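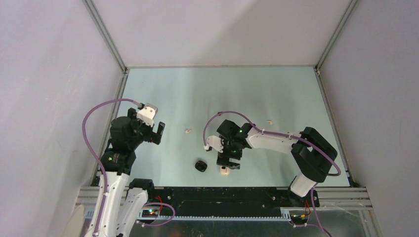 Apr 4, 2019

The right arm stopped dead on Tuesday afternoon, part way through a long run, and I lost most of two days to finding out why. I'm writing it down mainly so I can find it again.

The error was an overload on the wrist joint. We get those now and then when a gripper is pressed into the table too hard, so I cleared it, sent the arm home and started again. It ran for 14 minutes and stopped in the same way. The third time it didn't get that far.

My first thought was the motor. Solveig Ljungberg had a spare from the Lindholm order and we swapped it in, which took the rest of the afternoon, as two of the screws had been put in with far too much threadlock. The new motor threw the same fault before we'd finished our tea. I put the old one back on Wednesday morning. It's fine.

Next I went through the log. The load reading climbed steadily over each run and then dropped to nothing, and the drop came before the overload message. A motor that is working too hard doesn't read zero. What I was looking at was a joint pushing against something, followed by a lost signal, and the software only reported the first half.

The something was the gripper cable. On both arms it's the thick purple kind, and it leaves the gripper mount, loops over and follows the long white link back towards the base. On the left arm I'd left a wide curve of slack. On the right I had moved a clip after the last rebuild to keep the loop tidy, and I'd moved it too far. With the wrist rolled right over and the forearm stretched out, the cable went tight. The joint then had to drag against it, and every so often the plug at the gripper end came out far enough to lose contact.

You can't see any of this with the arm parked, and parked is how I checked it after the rebuild. That was my mistake. I should have moved every joint to both ends of its travel by hand, with the power off, and watched the cable the whole way.

The safety side bothers me more. When the signal dropped, the right arm held where it was, but the left one carried on with its own part of the job for 2 seconds before the stop reached it. They share a small table and their reach overlaps in the middle. They didn't touch. The stop is now wired so that a fault on either arm cuts both at once, and Solveig has tested it by pulling plugs while I stood at the switch.

The clip has been moved back, the plug has been replaced and the right arm has done 142 cycles since without a fault. I've ordered another length of cable from Ornach in case the old one is damaged inside. If it arrives before the weekend I'll fit it on Friday and do the full travel check again on both arms.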